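Notes for week six, bimanual handling. Updated 15 June 2025. Bring these with you, because I'm not printing them again (the copier and I have fallen out).

So, keys! Last week we did soft things and everybody got rather pleased with themselves, and this week we're on small, shiny, hinged, tangly things, and I expect a bit of groaning. I chose keys for three reasons, really. They're cheap, they slide about on the wood-grain top, and every one of you already knows how to handle them without thinking, so you'll notice straight away when your arms are doing something daft.

The room is the same as in January for those of you who did the first half of the course: two arms, the walled bench, the Juvard control software on the desk machine. Log in with your group account and not mine, please. Group names are on the list by the door.

## What we're trying to do

Each group works on moving tagged keys with two grippers: picking them up, holding them, passing them across, putting them down where you meant to. You drive both arms yourselves for the first half. In the second half we look at what you recorded and pick out which bits would be any use for training a policy.
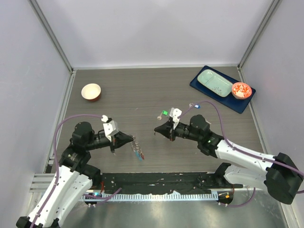

I want you to think about the pass before you try it. One arm has to hold still while the other one comes in, and the temptation is to move both at once because it feels quicker. It's not quicker. Agree out loud who's giving and who's taking, then close the second gripper fully before you open the first. Say "got it" if that helps. I still do, even when I'm driving both arms on my own, and I've stopped being embarrassed about it.

A word about tags. The plastic tag is the easy bit to grab and it's the bit most of you will go for. Fine for a lift. But then the key swings underneath on its ring and you've no real idea where the blade is pointing, so anything that needs the key at a known angle will go wrong at the next step. Have a go both ways, by the tag and by the ring, and write down which you'd pick for a pass and which for a placement. I'm after your opinion, so there isn't a right answer hiding in my notes.

## Before you start

- Home both arms and wait for the status light in Juvard to settle.
- Check the cables aren't snagged on an elbow. Just look. Then look again after you've moved.
- Set the speed limit to 18 per cent. Last year's handout said 59 and we're not doing that again.
- Name your recording with group, attempt and task, in that order.
- Leave the bowls and the tray at the back where they are. They're part of the next exercise and I've lined them up. 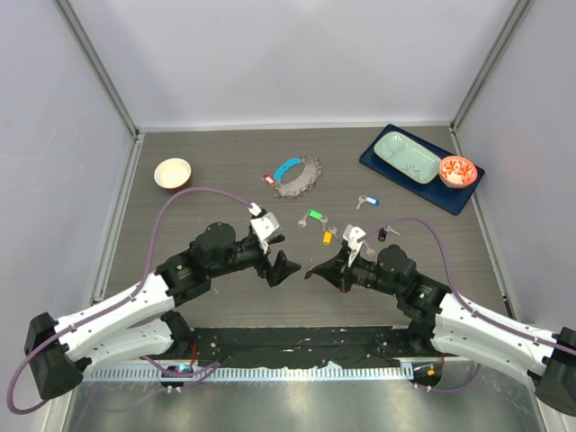
## During the session

You get 19 minutes per turn, then swap. While you're waiting, you're the note-taker, and I do mean notes. "Went badly" is no good to me. "Right gripper closed on the tag and pushed it away from us" is lovely.

Keys lying flat are the hard ones. The fingertips want to skate over the top, so come down slowly and go for a ring or the edge of a tag where there's a bit of height. If two keys are touching, choose the one on the outside.

If you drop one, carry on recording! Drops and second attempts are worth having. The Stundden set we used in January had roughly 3,000 clips in it and hardly any recoveries, and you'll remember how hopeless our policy was the moment anything slipped.

Use the wrist view as well as the overhead one. People get stuck staring at the wide picture, where both arms look beautifully placed, and then miss by a finger's width. Up close you can see whether you've got the ring or only the air next to it.

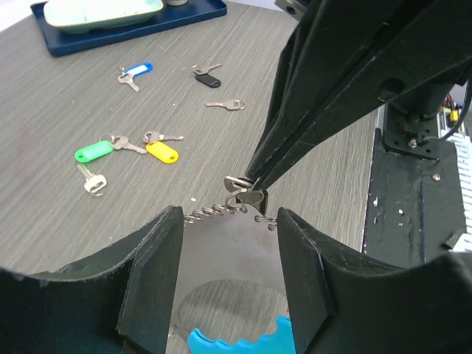
*Wrist view: silver key held by its split ring, more keys on the table behind.*

## To hand in

One page per group, uploaded to Netadlow before next week's class. Tell me which grasp you'd use for a pass, show me your best clip and your most interesting bad one, and say what you'd change about the task. Majali groups (the evening lot) have the same page to do but can share clips between them.

Reading is chapter four again, the part on contact. Skip the proofs if you're pushed for time, I'll go through the second one on the board.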